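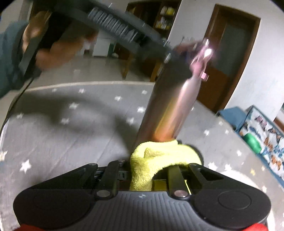 According to Annick Coste, the hard part of teaching a machine to wipe a bottle is that people don't know how they do it themselves: ask for the steps and they leave out the second hand, which does half the work.

Her remark was made during the review that led Walgate to change how it gathers manipulation examples. The company today announced the release of Drusar, a collection of two-handed household demonstrations recorded with hand-held grippers in ordinary rooms. The first part covers cleaning and wiping. It is available to research groups on request, with a second part on folding and sorting planned for May.

Each demonstration in Drusar is performed by a person holding one gripper in each hand. A camera mounted on the gripper records the work from close to the contact point. Finger opening and gripper position are logged on the same clock as the video. No robot is needed at the recording site, so the work can be done on kitchen tables, counters and shelves with the household's own objects.

The wiping tasks were chosen for their dependence on coordination. One gripper steadies an object near the top while the other presses a cloth against it. The holding side must resist the force of the wiping side without tipping the object over or crushing it. Cloth adds a further difficulty, as it bunches, folds and hides the surface being cleaned. Shiny bottles, cups and jars are included on purpose, because reflections change with every small movement and tend to confuse models trained on matte test objects.

"We had plenty of clean recordings of rigid blocks on plain tables," said Ludivine Moulin, who leads data collection at Walgate. "Models trained on them did well on rigid blocks on plain tables. We wanted patterned tablecloths, poor light and things in the background that have nothing to do with the task."

Operators received a short written instruction for each task and were not told which hand should do what. They were asked to work at a normal pace, to keep both grippers in use, and to set the object back on the table before ending the recording. Rooms were left as they were. Operators took a break after every 40 minutes of recording, a limit set after early trials showed that grip timing became less regular in longer sessions.

The first part of Drusar contains 17 wiping tasks, with 100 accepted demonstrations of each. A demonstration is accepted when the video and position logs are complete and the stated end condition has been met. Dropped cloths and missed grasps are kept if the operator recovers and finishes the task. These recoveries carry a separate label, so that a training team can include them or leave them out.

Recordings are checked in two passes. An automatic pass looks for gaps in the position log, clock drift and long periods without movement. A reviewer then watches the video and marks the start and end of each contact between gripper, cloth and object. Motion blur is not a reason for rejection. Fast hand movements are part of the work, and a model that will later run on a moving arm must be able to use such images.

"The labels on contact are what took the time," said Jérémie Huet, who is responsible for the review process. "With a thick cloth you often can't see whether the finger is pressing on the bottle or only on the cloth. Where the reviewer can't tell, the label says so."

Faces and voices are not included in the released files. Audio is removed before review, and any recording in which a person's face is visible is withdrawn. Hands and sleeves remain in view in many recordings. Participants gave written consent for the use of their homes and may ask for their recordings to be removed from later versions.

Drusar files are supplied with a loader, the calibration values for each gripper pair and a description of the task instructions as given to operators. Position data are expressed relative to the starting pose of each gripper. Groups working with a different arm will need to supply their own mapping from gripper pose to joint commands. A reference mapping is provided for the Riviere 2 arm only.

Access requests should name the research group, the intended use and a contact person. Requests are handled by Hugo Roussel at the Walgate office in Dumdale. Press inquiries may be sent to Albane Moulin at the same office.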